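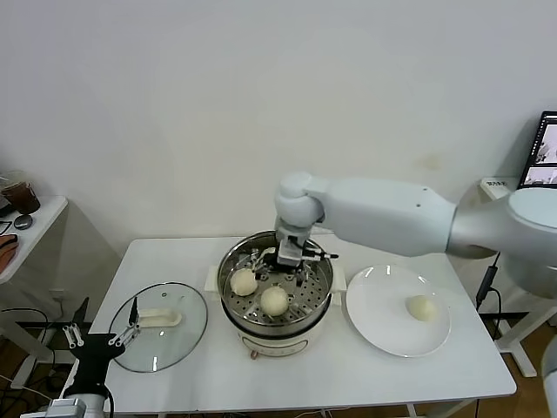

Xóchitl Barrera

March 25, 2019

Stones dressed, mill back together, and the first wheat through it was Tinska. I'm so happy with how this went that I'm writing it up before I've even swept.

Recap for whoever opens this book next. Before the dressing we were getting warm, slightly greasy flour with big torn flakes of bran and a lot of fine grit underneath, nothing much between. I had blamed the grain. It was the stones! The runner had gone slick in a ring near the outer edge, where all the finishing happens, and the furrows were so shallow there that the meal just sat and rubbed. You could see the shine with a flashlight held flat to the face. I recut the furrows with the small chisel, then went over the lands with the pick, very light taps, working outward from the eye. Red oxide on the straightedge to find the high spots, knock them down, wipe, repeat. My wrists are wrecked and I'd do it again tomorrow.

One thing to watch: the bed stone was also out of level, low toward the window. Shimmed it with brass. Don't let anyone tidy those shims away, they look like scrap.

Grain: Tinska, lot 1224, from the Drikdale place. It's a soft-ish white wheat, pretty pale, plump, with a shallow crease. I did the 1000-kernel weight on the little tray and then lost the slip of paper I wrote it on, so that has to be done over. Hand feel says it's a heavier kernel than the Avus we ran last July. Avus was the one that smelled like hay and shattered as soon as you looked at it.

Tempering: misted the grain, stirred it in the tub with both hands, lid on, left overnight. I stirred once more before bed and I think that extra stir matters, there was no clumping at the bottom this time. Bit a few kernels in the morning. They gave a little before they cracked, and the bran came off in a flexible skin. Good sign.

Runner at 220 rpm, same as before the dressing, so that we'd be comparing the stones and only the stones. Started with the gap wide enough to hear nothing at all, then closed it slowly until that soft hiss comes in. I love that sound. Fed by hand for the first few scoops and threw those out (stone dust, don't be stingy about this), then opened the hopper.

The meal came off cool. I kept putting my hand in it because I couldn't believe it. It had that sandy-silky feel, with the bran in wide flat flakes that you could blow off the top of your palm. Smell was milky and a bit like green walnut. The old batch smelled like a cardboard box in comparison.

Bolted it through the coarse screen and then the fine one. What came through is the palest flour we've had out of this mill, though still creamy next to the store stuff. Slick test on the black paddle: pressed a stripe of the old flour beside a stripe of the new, dipped both in water, and waited. The old stripe came up freckled all over. The new one has a few specks along one side and that's it.
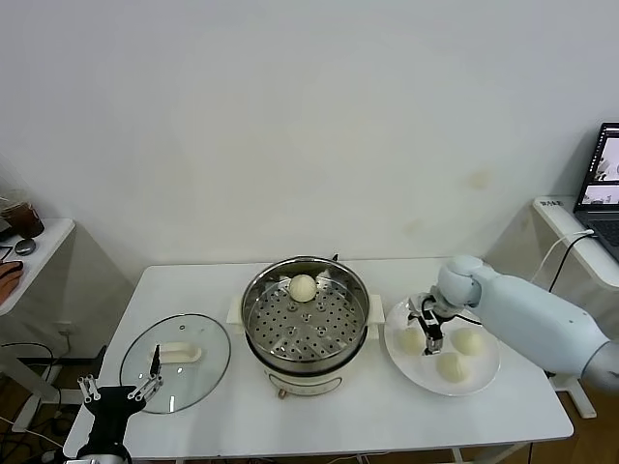 Which fine screen, though? There are two and they hang on the same hook, someone has penciled beside my bolting notes, and fair enough. It was the nylon one with the green tape on the rim. The other has a tear near the frame that I keep meaning to patch, and if you bolt through that you'll get freckles no matter what the stones are doing. I've moved it to the shelf over the sink.

Dough notes, quick ones. Tinska takes up less water than I'd planned on, so the first mix was slack and I had to chase it with more flour. It comes together fast and feels like an earlobe. Stretchy without much spring. I wouldn't ask it to hold up a tall open loaf, but for anything soft, flatbreads, biscuits, steamed buns, cake, it's lovely. Steaming is also the most honest look you get at flour color, with no brown crust to hide behind, and any stray bran shows up on a smooth white skin right away. A spoonful of the old flour mixed into an otherwise clean batch was enough to tint it gray. I wish I'd thought of comparing that way last summer, when we were all arguing about the Avus.

Also tried a portion of the dough after a 4 hour rest. Stickier, sweeter smell, tore when I stretched it. Fresh stone flour moves quickly and I keep forgetting that. 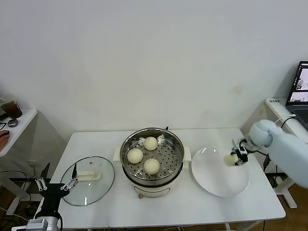
Let it age before you judge it, was Lei's advice when I called, at least a couple of weeks in a paper sack somewhere dry, and mill the Avus again on the new dressing before deciding it was a bad wheat. I hadn't considered that last part and now I can't stop thinking about it. We ran the whole Avus lot on slick stones! Shattered bran, gray color, hot meal: every complaint I wrote down in this book could be the mill.

There's a partial sack of Avus left behind the seed cleaner, folded over and clipped. Checked it for moths, looks fine.

To do:
Redo the kernel weight on Tinska and write it HERE.
Bag half the flour and store it in the dry cupboard, lot number on the bag.
Temper the Avus, same misting, same extra stir.
Patch the torn screen or throw it out.
Listen to the upper bearing. There was a faint tick on the way down to a stop, and it wasn't there when I turned the shaft by hand.
Order a new pick head, mine has gone round at one corner.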